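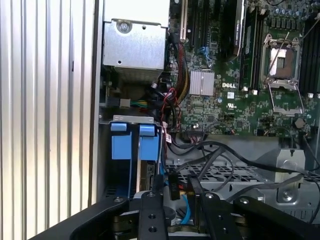

**Status:** usable, with reservations. Read the section on labels before you cite any score from this.

# Gresville Belief Statements

A set of 466 short statements people wrote down about themselves, such as "I always quit when things get hard" or "people like me don't get rich." Each one carries a belief type and a strength score from 0 to 100.

The statements came from the worksheets of a self-help course called Orolia. The course claims that naming a limiting belief weakens it. I have seen no evidence for that, and this data can't supply any. Nobody was followed up.

## Files

- `statements.csv` — one statement per row
- `labels.csv` — type and strength, two raters per row
- `dropped.csv` — 34 rows removed from the original 500, with the reason for each

## Fields

| Field | Meaning |
|---|---|
| `id` | row number, no link to a person |
| `text` | statement, spelling left alone |
| `type` | one of the four Riker types |
| `strength` | 0 to 100, set by the writer |
| `agree` | 1 if both raters chose the same type |

## About the labels

The Riker scheme sorts beliefs into inherited, earned, borrowed and chosen. It sounds tidy on a slide. In practice the raters agreed on 62 percent of the rows, and most of the fights were over "inherited" and "borrowed." I suspect those are one category with two names. Where raters split, both labels are kept. Please don't average them away.

Strength is self-reported, on a printed line, in a room full of people who had paid to be there. Treat a score of 100 as "felt strongly that afternoon."

## Don't use it for

- Screening or advising anyone
- Claims that a course, app or coach changes minds
- Guessing what a person believes from one sentence

## Known problems

- Several statements look copied from the course handout. I flagged the ones I could match.
- Qaisi, the script that cleans the text, strips question marks. "Am I lazy?" becomes "Am I lazy", and some raters read that as a confession.
- English only.

## Changes

- July: restored the split labels that an earlier version had merged
- `dropped.csv` added after a fair complaint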